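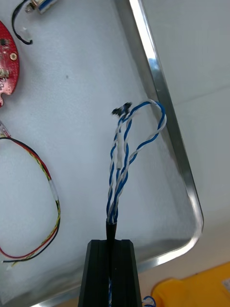 Blue-and-white wires above the cable sheath

Minutes, monthly staff meeting, 17/08/2022
Treatment Room 2, doors closed, started nearly on time

I'm typing these up from my own scribbles, so shout if I got something wrong. Everybody was in except the front desk, who came in for the pricing part and went back out to the phones.

Last month's minutes
Read and approved. The towel order did finally arrive (hooray!), so that one comes off the list.

Chemical peels
This took up most of the hour. We've been booking the light peel in the same slot as a basic facial and we keep running over, mainly on first visits when there's a skin history to go through. We agreed that a first peel gets 90 minutes from now on and repeat visits stay as they are. I'll change the online calendar tonight. Anyone already booked keeps their time, and we'll just juggle it.

We also went over the intake form again. The question about retinol is buried on page 3 and people skip right past it - I'd skip it too! It's moving to the front, in bigger type, next to the one about recent waxing. If a client has used a retinoid that week, we reschedule the peel and offer the hydrating facial if they still want to come in. No charge for moving the date. 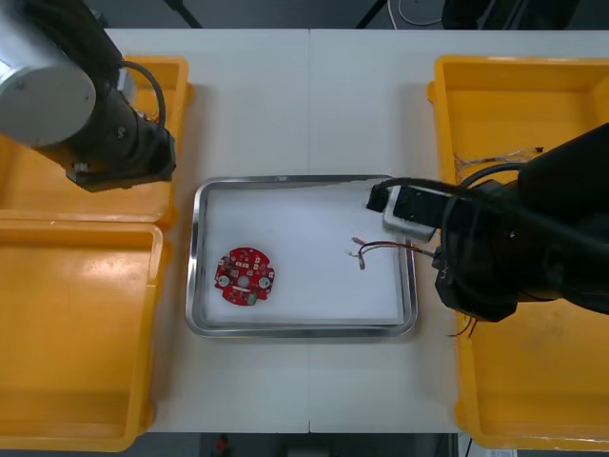

Photo: Margaritis

Aftercare cards
The new cards read much better than the old ones. Two changes before we print: "avoid sun" becomes "wear sunscreen every day and a hat if you're outside," and the line about flaking needs to say that it's normal and please don't pick. I still like the green card stock, but I was outvoted, so cream it is.

Product shelf
Zomell cleanser is selling well, and we're reordering the small bottles. The Titer serum isn't moving. We talked about dropping it and decided to give it until December, with a tester out by the mirror. Pavel hand cream goes on the counter at $29 for the set. Front desk asked for price stickers that peel off clean, which got a big yes from me.

Patch tests
Short one. They go in the client's file the same day, initialed, with the spot written down. We've gotten sloppy (me included).

Other business
The steamer in the back room is making that ticking noise again. I'll call for service this week. Somebody asked about staying open later one evening, and we'll pick that up next time when we've looked at the bookings.

To do
Me: calendar change, steamer call, intake form
Front desk: stickers, cleanser reorder
Everyone: card corrections to me by Friday

We wrapped up when the first afternoon client rang the bell.

Related
Getting your skin ready for a peel
Staff meeting minutes: archive
How we do patch tests
Gift cards and sets

Contact us | © 2022 All rights reserved | Back to top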